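Mesh pen holders: plastic cup as a liner?

Board: Workbench and Desk Storage

davodside_dw
Posted Jan 15, 2021

I have nine of the round black mesh holders, bought as a box lot when the Nomis stationery shop closed. Fine for pens. Useless for anything thinner, as scriber points and 2 mm leads work into the perforations and bend or snap when you pull them out. I'm after a removable liner. Heat shrink over the outside works but looks awful. Has anyone had luck with an ordinary tapered plastic cup?

solton_bench
Tapered is the wrong shape. The holder is a straight cylinder and the cup is a cone, so the only contact is one ring where the diameters happen to match. Everything under that ring is unsupported. Offcut of PVC pipe, correct outside diameter, square cut, finished.

kestrelmoth
One ring of contact is plenty for pens. I'd be more concerned about height. A cup that catches at the rim puts all the weight near the top and the mesh ones weigh nothing. Mine goes over whenever I take out the scissors.

solton_bench
So you agree with me.

kestrelmoth
No. I said check the height. A cup that drops most of the way in is no worse than an empty holder.

rmathur_2230
I've been using picnic cups on a cloth-covered table. Same type of cup, purple and blue. 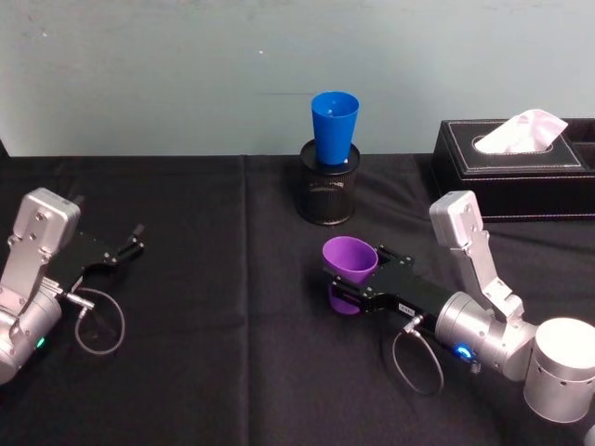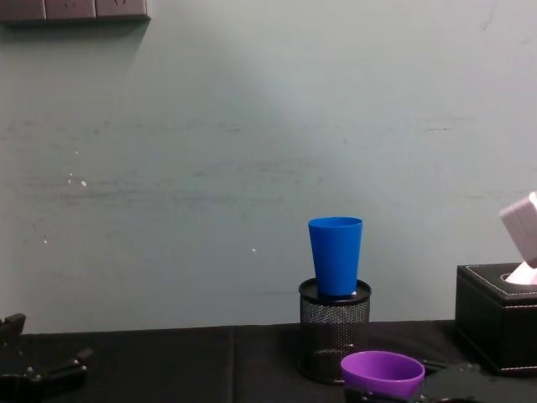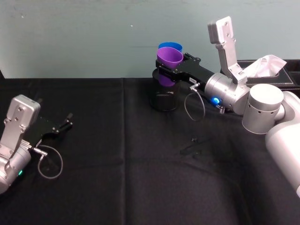
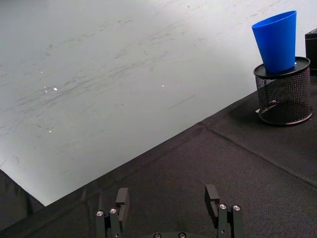 Fit depends on where the taper meets the rim of the holder, and that varies by cup brand more than by holder. Measure the inside diameter of the holder, then run calipers down the cup until you find that number. Whatever is left below the mark is your insertion depth. With the blue cup in the mesh holder you can see the arrangement: narrow end down, wide end up, open at the top. It goes in and out with one hand, and that is the whole reason I prefer it to pipe. I tip the pencil shavings out and put it back. I would not store anything long in it.

davodside_dw
Good, that's the layout I had in mind. Does it rattle?

rmathur_2230
A little. One turn of felt tape at the contact line stops it. Put the tape on the cup and leave the holder bare, or it fluffs up in the mesh.

solton_bench
Now you need calipers, felt tape and a cup. The pipe needed a saw.

prairie_ferrule
Pipe is heavy and the cut end sheds swarf into your leads unless you dress it. I finished mine with 1,000 grit and it still left grey powder on everything. I'm with the cup people.

One question on the table covering. There's a line running down the black cloth. Is that a seam or a fold? If it's a fold, steam it. A ridge under a narrow base is enough to tilt it.

rmathur_2230
Fold, from the packet. The holder doesn't go on it.

prairie_ferrule
Fair enough. Steam it anyway, from the underside, and let it dry flat. Polyester will go shiny if you press it from the top.

kestrelmoth
Seconding the steam. Also, those scuffs on the wall behind: is that a matte paint? I have the same grey marks behind my bench and scrubbing polishes the finish, so you end up with a shiny patch in place of a dirty one.

rmathur_2230
Don't know the paint. It was like that when we moved in. My uncle Lalit Mathur painted houses for years and his advice was a barely damp cloth, no cleaner, and stop at the first sign of gloss. Past that point you repaint corner to corner. The wall is 2,230 mm wide so it wouldn't take long, but I haven't bothered.

solton_bench
Spacer between table and wall. Two rubber door stops on the back edge. Solves it for good.

kestrelmoth
And then the pens roll down the gap.

solton_bench
Not if they're in a holder with a proper liner.

davodside_dw
Back on topic. I measured six cups from the kitchen drawer. Four catch right at the top and sit too high. One drops straight through to the base and wobbles. The last one, from a Nguyen-Tran lunch set, goes a bit past halfway and holds firm without tape. I'll get more of those. The lead holders are going in a length of pipe, since I need a flat bottom at full depth for them, so solton_bench can have that one.

solton_bench
Noted. Deburr the inside edge as well as the outside.

prairie_ferrule
If you see those lunch sets in a colour other than orange, post where you got them.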